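**Stiltatance** is the second studio album by the electronic pop duo Birnell, released on the Drusport label. It has ten tracks and runs for just under 42 minutes. Most of the material was written on a single polyphonic synthesizer and a four-string bass, with vocals added late in the process.

## Recording

Basic tracks were recorded in May at Karamanlidis, a two-room studio used by several other Drusport acts. The duo worked without a click track on three songs, and the tempo of each drifts upward by a few beats per minute. Drum parts were played on pads and then replaced with samples taken from an old upright piano -- mainly the lid, the pedals and the damper felt.

The vocals were recorded in one take per verse and doubled only in the choruses. Pitch correction was not used on the lead parts. A harmonizer is heard on "Lower Field" and on the closing track, where it is set a fifth above the voice.

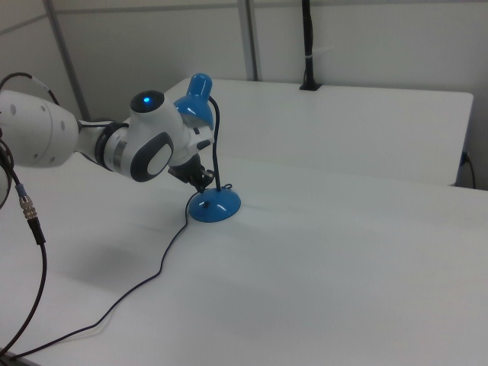
*Page last changed: 2022-01-01*

## Music

The album is slower than the duo's debut and uses fewer layers. Six of the ten songs are in minor keys. "Salt Line" moves between 6/8 and 4/4 at each chorus, and "Counterweight" repeats one four-chord pattern throughout, with changes made only by opening and closing a low-pass filter. The instrumental "692" takes its name from the tape counter reading at which the final version begins.

## Release

Drusport issued the album as a download and on vinyl. The first vinyl pressing was limited to 500 numbered copies, of which 100 included a printed lyric sheet. A second pressing of 781 copies followed on standard black vinyl. It corrects a fault on side B, where the gap between the first two tracks had been left out.

"Counterweight" was the only single. The version sent to radio is 40 seconds shorter than the album track and fades before the last chorus.

## See also

- Birnell discography
- List of Drusport releases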